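Elibariki Muriithi
I moved to a new apartment in July and I want to write down what I learned about wooden floors that make noise. Maybe it is useful for a person who rents, like me.

First thing: find out which boards are talking. I walked in socks at night, when the street is quiet, and I put a small piece of paper tape on each board that answered. In the hallway I had 14 pieces of tape. In the bedroom only 2.

Second thing: ask before you repair. My landlord permitted powder but no screws. I respect this. A screw in the wrong place can find a water pipe. 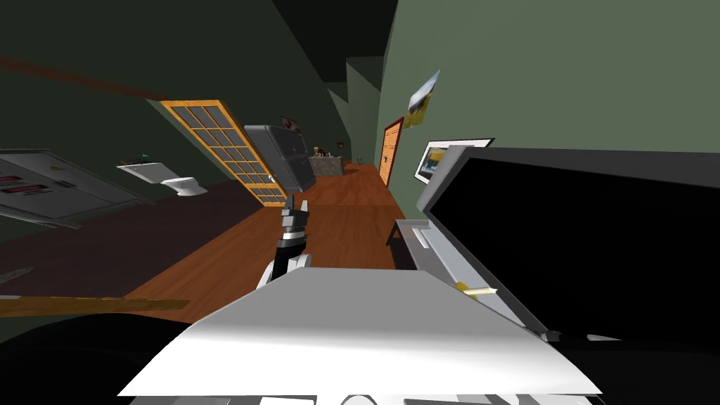 Hamisi Mohamedi
Talcum powder worked for me only until the heating came on, then every board was complaining again. Did yours survive a winter?

Elibariki Muriithi
Hamisi, not yet, so I can't promise. I read that wood becomes smaller when the air is dry, and then the gaps open again. I will write here after the cold months.

How I did the powder: I put it along the gap, covered it with an old towel, and stepped slowly from one foot to the other. Then I swept and did the same again. For the worst boards I needed three rounds.

Please do not put cooking oil in the gap. I did it in my old place in Korkovbridge and the dust stuck to it for as long as I lived there.

Second room now. I thought that a rug would solve everything. It makes the steps softer, but the squeak is under the board and the rug does not reach it.
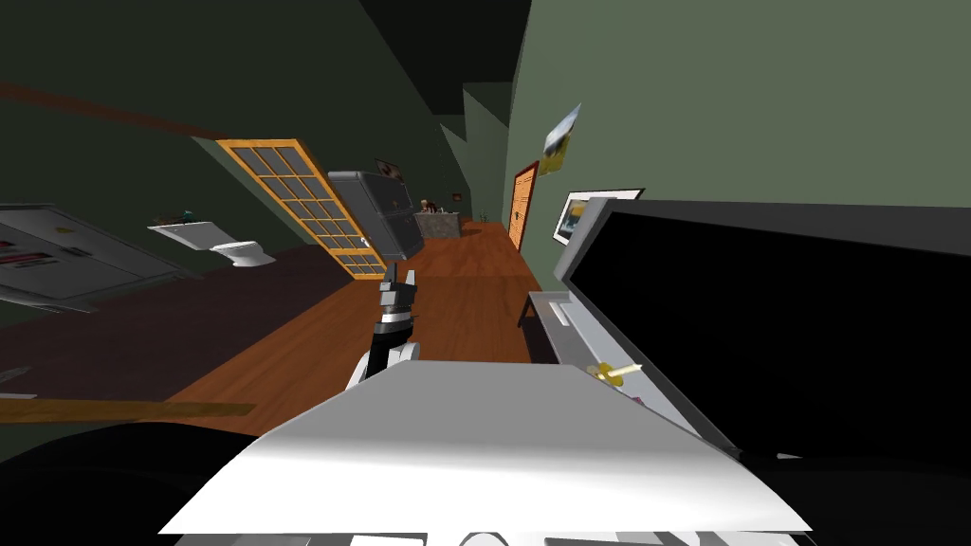
2 min read · 14 posts in this thread

What helped more was moving the heavy bookcase. It was standing on the end of a long board, so the other end was lifting a little when I passed. I pushed it closer to the wall and that board is silent.

The neighbor below, Upendo Mussa, wrote me a message that she does not hear me at six in the morning anymore. I was very glad, and also a little ashamed about the months before.

Still open: one board near the bathroom door. It squeaks only when I come back, never when I go. If somebody understands this, please explain it to me.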